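Subject: Re: [founders-list] Teltport round, and a question about note terms
From: Benedikt Holzer

Hi all,

Long reply, sorry, but I've been waiting for somebody to bring up Teltport! I read the filing over breakfast and then read it again on the train, and I think it's the most interesting small round we've had on this list since Hundano raised in April.

On 8:14 AM, Imrie wrote:
> Saw that Teltport closed with Ometti leading. Does anyone
> understand the structure? I count 855 notes in the filing
> but no share price anywhere. We're about to talk to two
> investors ourselves and both have said "convertible" like
> it's obvious what that means. Is it worth copying?

Okay, so the reason you can't find a share price is that there isn't one yet. Ometti and the smaller holders bought 855 notes at $500 each, which comes to $427,500. The notes turn into shares at the next priced round, at a discount. Until then they're debt on the books, with interest building up quietly in the background.

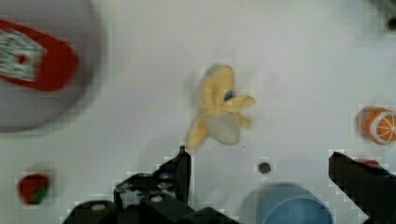

What I love is the size of the notes. Most of us set a minimum so high that only funds and the odd rich uncle can get in. At $500 a note, Teltport's early customers could take one or two, and going by the holder list plenty of them did. There are 45 holders in all. Ometti has the big block and everyone else is spread thin underneath.

Now, the bit I'd look at hard before copying it. Page three has the conversion clause, and the discount only applies if the next round clears a certain size. If it comes in smaller, the holders get to vote on whether to convert, and Ometti can carry that vote alone. Maybe that's fine! They seem like patient people. But you'd want to know it going in, and I'd ask for a plain-English version of that clause from whoever drafts yours.
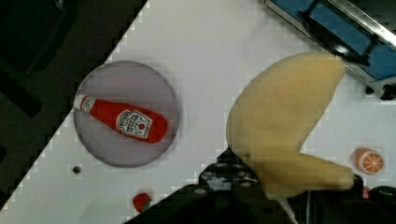
Hundano did it the other way around, if you remember the thread. They went for a priced round straight off, spent ages arguing over valuation, and ended up with a cleaner cap table at the end of it. I talked to them a good bit at the time and they were happy with the result, though the legal bill hurt. With notes you put off that argument and the bill with it, and you get your money sooner. For a company with orders coming in and a real price less than a year out, I think notes are great.

Imrie, some things I'd ask your two investors:

Is there a cap as well as a discount, and which one wins?
What happens at maturity if you haven't raised?
Does interest convert too, or get paid out in cash?
Who votes, and is it by head or by dollars?

That last one catches people. I've been through 100 of these term sheets by now (I keep a folder, it's my idea of fun) and the voting line is almost always near the back in a paragraph called something like "Amendments."
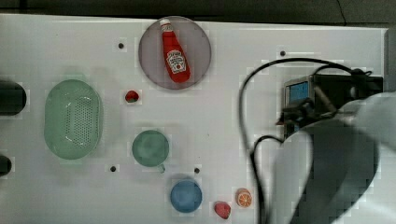
Toy foods and a ketchup bottle on the table, with the robot arm at right.

If anybody here holds a Teltport note and is willing to share the side letter, I'd really like to read it. The filing mentions one but doesn't attach it. Off-list is fine.

And Imrie, send me your draft when you have it, I'm happy to mark it up!

Benedikt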